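Hokell is looking for people who fold clothes at home, and for two part-time reviewers who will check the work against our practice rules. Start is in October 2018. Please read the whole page before you write to us, because many of the answers are already in it.

## What the project is

Onda is a set of written rules for recording housework by hand-held gripper. The recordings are later used to teach robots. Aliyu, our partner, builds the grippers and repairs them. We at Hokell write the rules, train the participants and decide which recordings are accepted.

In the first round, which finished in April, we received 3791 recordings. Many were good. A large part had to be refused for small reasons: the person began before the cloth was flat, or the fingers of the tool closed on two layers at once, or a family member walked into the room. The rules were too loose and this was our fault. The second round has a new version of the rules, and it is shorter than the old one.

## Who can take part

We have 25 places for participants. You can apply if:

- you are 18 or older
- you have a bed, a table or another flat surface where you can work without hurry
- you can read simple instructions in English
- you can give us 13 hours in total, spread over the weeks as you like
- everybody who lives with you agrees that recording is done in the home

You don't need any experience with robots. You also don't need to fold in a beautiful way. We ask only that you fold the same type of garment in the same order each time, and that you tell us when you changed the order.

People with pain in the wrist or shoulder should please speak to their doctor first. The tool is not heavy, but after some time the hand becomes tired.

## The rules for folding, short version

The full text is sent to accepted participants. These are the points on which most questions came in the first round.

1. Check the tool before each session. The fingers must open and close freely, the screws must be tight, and the label with the number must be clean enough to read. Write this number in your session sheet.
2. Spread the garment flat before the first fold, with both sleeves out to the sides. Clothes that wait for their turn, and clothes that are finished, stay toward the edges of the surface, so the middle is kept for the one garment. A T-shirt on a bed, with the fingers of the tool pointing to it, is placed like this:

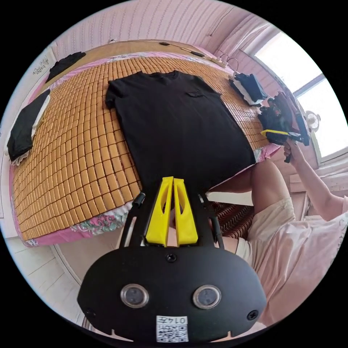
3. Make one fold, then open the fingers fully before you go to the next one. Do not pull the cloth while the fingers are still closing.
4. If a fold goes wrong, continue and finish. Do not start again in the same recording. A mistake that is corrected calmly is useful for us, and it is accepted under the rules.
5. Dark clothes on a dark surface are difficult to see. Choose a surface with a different color when you have one.
6. Stop after 25 minutes and rest. A session that is longer will be refused, even if the quality is good.
7. Never change the screws or open the housing. If something is loose, stop the session and write to Aliyu. You will not pay for normal wear.

## Privacy at home

These rules are strict and we do not make exceptions.

Letters, bank papers, family photos and screens must be removed or covered before you begin. Faces should not be recorded, also not in a mirror. Children may not be in the room during a session. If a person comes in by accident, stop, mark the recording with "P" in the session sheet, and we will delete it without watching it to the end.

You may ask us to delete any of your recordings until the closing day of the round. You don't have to give a reason, and hours already worked are still paid.

## Reviewer positions

The two reviewers work from our office in Kukov House, second floor, for 18 hours per week. The contract is for six months, and it may be made longer if there is a third round.

Your work will be:

- to watch recordings and mark each one as accepted, accepted with a note, or refused
- to write the reason for every refusal in one or two plain sentences, which the participant can read
- to compare your marks with the other reviewer every week, and to discuss the ones where you do not agree
- to propose changes to the rules when the same problem comes back

We look for patient people who write clearly. Experience in quality control, laboratory work, sewing or laundry is welcome. Reviewers may not take part as participants in the same round, and they may not review recordings of relatives or friends.

## Payment

Participants are paid by the hour, also for the training session and for recordings that are refused, if the rules were followed in good faith. The hourly rate is in the agreement, which you receive before the training. Reviewers get a monthly salary and paid holidays.

The tool is lent to you. It is delivered and collected without cost.

## How to apply

Write to the Onda desk at Hokell. Put "Participant" or "Reviewer" in the subject line. Participants please tell us:

- what surface you would work on, and its size
- which hand you normally use
- what kinds of clothes you fold in a usual week
- on which days you can come for training

Reviewers please send a CV and one page about a written procedure that you had to follow in a past job, and what you would change in it. We read this page more carefully than the CV.

Do not send photos of your home with the application.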